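2026年3月24日 收拾瓶子,仿真

上午接着弄双臂。目标还是那句老话:台面上的小瓶子,拿起来,放进盘子。Skarkbridge 那边洗衣房想问的就是这个,洗涤剂瓶、喷头、空罐,每天下班前谁收。先不碰真瓶子,仿真里跑通再说。

配置同上周,两只手,蓝盘加黑边盘。随机种子换了一批,共200回,瓶子初始位置打散。策略用 Julow 那版权重,没重新训。摩擦系数调回默认,上次调太高了,什么都抓得住,没意义。

左手抓瓶这步比11月那版稳。记一下:手指收拢的时机提早了,以前总要在瓶子旁边犹豫半天。

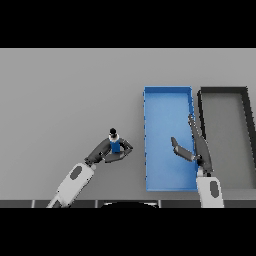 抓得住不等于会收拾,洗衣房的人一只手拎三个瓶子,另一只手还在擦台子,你们这个一次一个,什么时候轮到擦台子?Steton 的人在群里这么回的。话不好听,但问题是对的。我回了一句先把一个做好。他们没再说。

中午前看日志。失败的挑出来34回,大致分:
- 靠近时碰歪瓶子,最多
- 抓住了但换手掉了
- 右手早早到位,挡着左手的路
- 还有几回看不懂,超时,两只手都停着

第一类烦人。瓶子细,重心又高,指尖蹭一下就斜。人遇到这种事根本不想,顺手一扶就完了。策略没学过扶,演示数据里瓶子都是老老实实站着的。要补数据,补歪的、躺着的、滚到桌边的。遥操作的同事说一天能采70条,够不够不知道,先采。

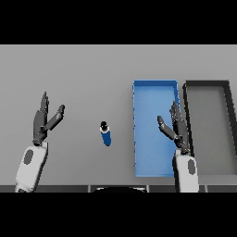
另外一个想法,歪了就干脆放弃重来,手退开,重新估一遍位姿再下去。慢是慢,一回要多花17秒,但洗衣房晚上没人催。Šťastný 的流水线上就不行,那边节拍卡死,慢一点后面全堵。所以同一个动作,家务和车间算不算"能干"标准完全不一样。这句话下次汇报要写进去,省得又有人拿节拍来压家务的指标,或者反过来。

顺便把位姿估计的阈值改了,原来倾斜一点点也当直立处理,现在分开记。改完忘了重启仿真,白跑一轮,唉。

下午试换手。理论上蓝盘在右边,右手更顺,左手拿起来交给右手,右手放。问题在交接那一下,两只手都要让,又都不能松早。手指多,碰撞检测报一堆,有真有假,有的是模型凸包太胖。把右手拇指那节的碰撞体换成细的,误报少了一些。

松手条件现在是写死的:右手接触力过阈值,保持几帧,左手才开。土办法。想换成学出来的,但演示里交接那段各人习惯不一样,有人快有人磨蹭,学出来四不象。先写死。

也比了不换手的做法,左手直接伸过去放。蓝盘够得着,黑边盘靠外,肘部姿态很别扭。 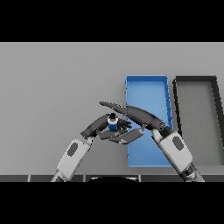
为什么非要两只手呢,一只手加个长点的臂,或者把盘子挪到左边,不就没有交接这回事了?隔壁组看完回放留的言。说得轻巧,盘子能挪,别人家的水槽挪不了。不过作为对照组可以跑一下,盘子放左边,单手,看成功率差多少。如果差得离谱,那交接这块就得单独立项,不能混在收拾任务里一起算。

回到老问题,机器现在能不能收拾台面。我的看法:瓶子站好、光线固定、盘子不动,能。少一条就得有人看着。洗衣房那种地方三条一条都保证不了。跟 Skarkbridge 别把话说满,就说夜间、低速、有人复查,可以谈试点。车间那边先别答应。

待办
- 补歪瓶数据,先采两天
- 交接松手阈值扫一遍,别再手调
- 对照组:盘子在左,单手
- 重启仿真写进脚本!!
- 问 Steton 擦台子的力控他们有没有现成的
- 失败回放按类别归挡,现在全堆在一个文件夹里

晚上挂一轮换手的,明早看。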